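Home | Sites | Checklists | Bench and Table | Contact

BENCH AND TABLE CHECK WITH COMMENTS
Site: Fodstead, back workroom
Checked by: Krisztina Pap
Date: Mon 24 May

1. Table stable on all legs. OK
Pushed at each corner. No rocking.

2. Table top free of chips and sharp edges. OK
One rough spot on the underside sanded down after the last check.

3. Mat lies flat. COMMENT
Slight curl along the right side. Not a trip risk on a table top, but small items placed there can tip. Put weights on it overnight. If it still lifts, order a new one from Hartono.

4. Mat surface clean. OK
Faint creases near the back. Leave them.

5. Push buttons in order green, yellow, red, left to right. OK
Keep this order. The card on the wall uses it and people get used to it.

6. Screw terminals on buttons tight, no bare wire. OK
Checked with power off at the wall. Red needed a quarter turn.

7. Tray empty before the check starts. OK
Blue tray. No cracks in the rim. Parts go back in the drawer, not in the tray.

8. Service bell works. OK
Rings on a light press. Keep it well away from the tray so it doesn't get knocked by someone reaching over.

9. Walkway in front of table at least 1,000 mm. OK
Measured 1,225 mm with the stool pushed in.

10. Extension cords. FAIL
One cord from Dendel has a worn sleeve near the plug. Tagged and taken out of use. Kiran Maurya to replace.

11. First aid box reachable and in date. COMMENT
Eye wash runs out in September. Reorder now.

12. Lighting. OK
Tube over the door flickers at start-up and then settles. Added to the Morkstead maintenance list.

Actions
Items 3 and 11: Krisztina
Item 10: Kiran, before the cord is needed again 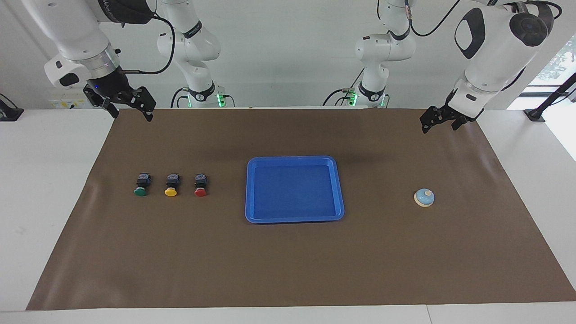

Item 10 stays open until the new cord has been tested and has its own tag. Please don't borrow one from the front office in the meantime, as those are not on our list. Sign the sheet when the work is done and leave it in the folder by the door.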